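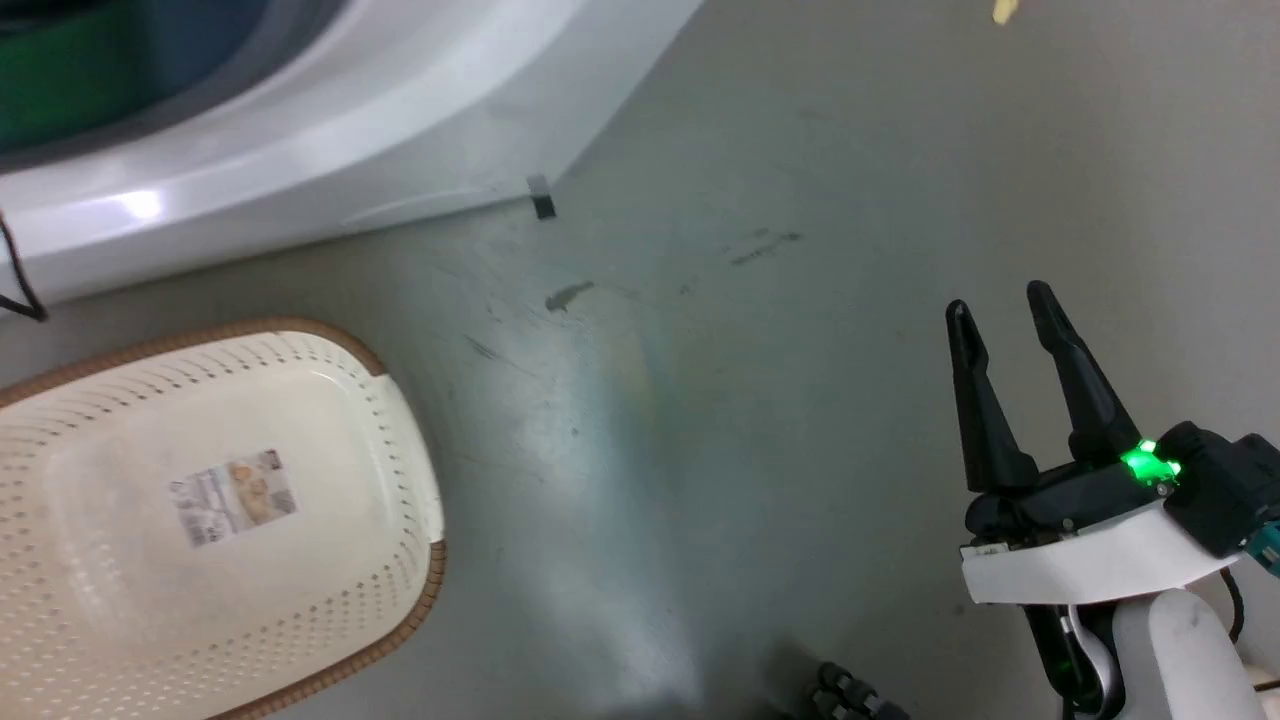
The Lillanlow Clinic

The letter from the county came on Wednesday, 27th November, and Noeline Cartwright read it standing up at the front desk with her coat still on. It was two pages. The first page thanked the Lillanlow Clinic for its service to people living with HIV. The second page said that the drug assistance money would be handled by a new contractor starting in January, and that every patient in the program would need to be enrolled again from scratch.

She turned the letter over to see if there was anything on the back. Then she took her coat off and went to find Konrad.

Konrad Gisler was the clinic's only benefits counselor. He had a room with no window and a heater that smelled of dust. When she came in he was on hold, with the phone lying on the desk and the music coming out of it.

"How many do we have on the program?" she asked.

"Forty-six."

"You didn't have to look."

"I do their paperwork," he said. "Why?"

She gave him the letter. He read it more slowly than she had and went back to one paragraph with his finger.

"Proof of residence, proof of income, lab results from the last 60 days," he said. "Originals or certified copies. Who has a certified copy of a pay stub?"

"When do they need it?"

"Before the first. Otherwise there's a gap." He put the letter down on the keyboard. "Tomorrow's Thanksgiving."

"I know what tomorrow is."

The hold music stopped, and a voice asked for a member number. Konrad picked up the phone and gave it from memory.

The Form

The contractor was called Griretti, and its form had 11 sections. Konrad printed one and filled it out for himself to see how long it took. It took most of an hour, and he had a checking account and one job and had lived in the same apartment for nine years.

Section four asked for household members and their relationship to the applicant. There were boxes for spouse, child and parent. Section seven asked for an employer's signature.

"They can't ask that," Noeline said.

"They can ask. It says here it's for income verification."

"Half of them haven't told anyone at work. You hand your boss a form from an HIV drug program and ask him to sign it?"

"I'm going to call," he said.

He called on Friday, when the clinic was closed and the heat was turned down, and he got a recording. He called on Monday and got a woman who said that section seven was required. He asked her what a person should do if a signature would put their job at risk. She said there was a comment box at the end. He asked who read the comment box. She said she would have to find out, and she took his number.

He wrote down the time of the call and her first name on a yellow pad. He had started the pad for this. By the end of the week he was on the second page.

Mr. Ó Gríofa

The first patient to come in about it was Mr. Ó Gríofa, who was seventy-one and had been on the clinic's books longer than either of them had worked there. He brought his papers in a shoebox. He had been a bus mechanic and had outlived two of the doctors who treated him.

"I did this in '96," he said. "And I did it when they changed the governor. What do they want now?"

Konrad went through the list. Mr. Ó Gríofa had most of it. He had a gas bill and his Social Security letter and a lease with both names on it, his and Paul's. Paul had died in the spring.

"It asks for household," Konrad said. "I'll put one."

Mr. Ó Gríofa looked at the lease. "Do I have to change that too?"

"No. The lease is fine the way it is."

"Because I haven't gotten around to it."

"It's fine," Konrad said. "They only want the address."

They did the rest of it without talking much. At section nine Konrad had to go down the hall for the labs, and when he came back the old man had put the papers back in the box in order, with the lease on the bottom.

"How many pills have you got at home?" Konrad asked.

"Enough to the fifth or the sixth."

"All right." He wrote it on the pad. He had not thought to ask that before, and after Mr. Ó Gríofa left he got out the list and started calling everyone else to ask them the same thing. Some had enough for weeks. A man who drove for Wudex had enough until the second and was leaving that night for Ohio.

"Can you stop by before you go?" Konrad said.

"I've got laundry in. I'm not even packed."

"Bring it wet."

The man laughed, but he came. He signed where Konrad told him to, and when he got to section seven he put the pen down.

"I'm not giving them this," he said.

"No. Leave it empty. I'm going to attach a letter." 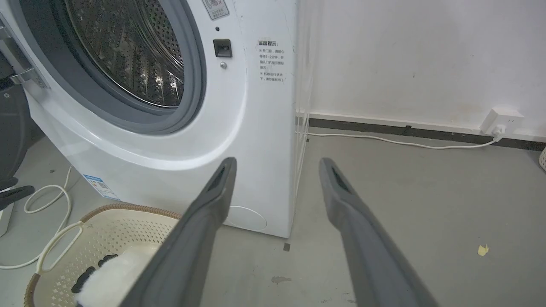 The Letter

Noeline wrote it that night at her kitchen table. She was not a lawyer, but she had been running the clinic for a long time and had read a lot of letters from lawyers. She wrote that the clinic would not ask any patient to disclose a diagnosis to an employer. She wrote that pay stubs had always been accepted as proof of income, and that the clinic would go on sending pay stubs. She asked for a reply in writing. She took out the word "shameful" and then put it back in, and then took it out again.

In the morning Konrad read it and corrected the name of the program.

"Do you want to send it to the newspaper?" he asked.

"I want to send it to the county first. Then the newspaper."

They made a copy for each file. The copier jammed twice and Konrad opened the side and pulled the paper out in strips. By Friday the packets were all in one box, and he drove it to the county building himself because he wanted a stamp on the receipt. The clerk stamped it. It came to 523 pages, and she made him wait while she wrote the number down.

The call came the week before Christmas. It was a man this time, from Griretti, and he sounded young. He said that section seven was under review, and that until the review was finished a pay stub would be sufficient.

"Can you put that in writing?" Konrad asked.

"I can send an email."

"I'd like that. Could you do it while I'm on the phone?"

There was some typing. Konrad watched his screen until the email came in, and then he thanked the man and hung up. He printed it and took it down the hall to Noeline, who was on the other line with the pharmacy. She held out her hand for it and kept talking.

He went back to his room and picked up the yellow pad. Mr. Ó Gríofa had the earliest date of the ones still waiting on a card, so he called him first. It rang for a long time.

"I was out on the steps," the old man said. "Putting down salt. Is it good or bad?"

"It's good," Konrad said. "Go get a pencil. I need to give you your new number."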